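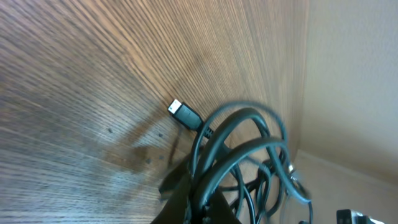 Cables on a wooden tabletop.

The sit-in outside the Zestamton council building went into its second week on Friday. I went down after work and stayed 2 hours. The police had moved the barrier back to the bus stop, so people were standing in the road on the Imhof side.

I counted 80 people at six and gave up when the school group came. The complaint is still the same: the new residency rule, which wants 40 months of rent receipts before you can vote in a local election. Most people in my building don't have them. I have 31.

Valentin Koller read out the names of the 176 tenants who were turned down in February. It took a while and the loudspeaker kept dropping out. Kilian Frei from the council came out afterward, said the rule would be looked at again, and wouldn't give a date.

I'm going back next week with soup and a folding chair.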